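15 July 2020

Long day on the two-arm cell at Stamitside. I got in early because the left arm had been drifting again overnight, or that is how it looked in the log. It was fine at the start of yesterday and by the last run it was closing a few millimetres low.

First job was the rail. I went along the mount bolts with the torque driver and two on the left bracket took nearly a quarter turn. The right side was all tight. I marked every bolt head with the paint pen so I can tell at a glance next time. I should have done that in April when the arms went on.

Then homing. Powered up, let both arms find zero, checked against the card. Left shoulder was out by a small amount, right shoulder was good. Re-zeroed the left and wrote the new offset in the book as well as in the config, after what happened with the last config.

Ran the letter job after that as it shows up a height error faster than anything else. Paper, envelope, glue.

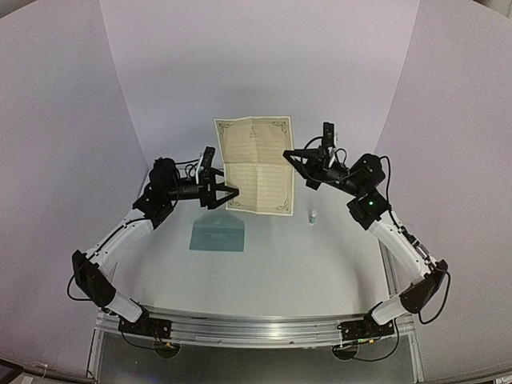 The bolts had been most of the trouble, I think. The height at the wrist now agrees with the card to within what I can measure with a steel rule. I would like a proper gauge but the Gronitel one is still on order and I am not going to hold up the cell for it.

Next was the cables. The ones over the left wrist have been bothering me for weeks. The loop was too short and pulled when the wrist rolled right over, so I let out some slack and put on new ties, not too tight. Rolled it end to end 40 times by hand command with the speed turned down and watched the connector. No dropouts. The loop looks untidy and I will have to keep an eye on it catching on the other arm when they work close in.

Counter on the left gripper says 2,260 cycles since the fingers were changed. Zimier's sheet gives no figure for these so I am going by feel. There is a little play in the jaw, the same as last week. Spare set is in drawer 8, checked they are there and the right ones.

Lunch late. Ionescu rang about the service contract and I said I would read it tomorrow.

Afternoon was close work, both grippers over the small mat at low speed. That is where I expect a clash if the offsets are wrong. I set the minimum gap in software back up to what it was before I started fiddling with it, then brought the two in together a step at a time with my hand on the stop button.
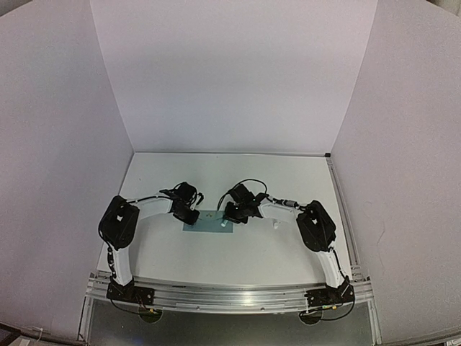 Both grippers in over the blue mat, afternoon.

Got through 7 close approaches and stopped there. Motors on the left were warm but not hot to the touch. The fan in the control box is noisy again, so I cleaned the filter and it made no difference. It probably wants a new fan.

To do tomorrow: check paint marks on the bolts before power up, home both arms cold and compare with today's offset, order fan, read contract. Also find the short hex key, which I had in my hand at four o'clock and have not seen since.

Locked up just after six.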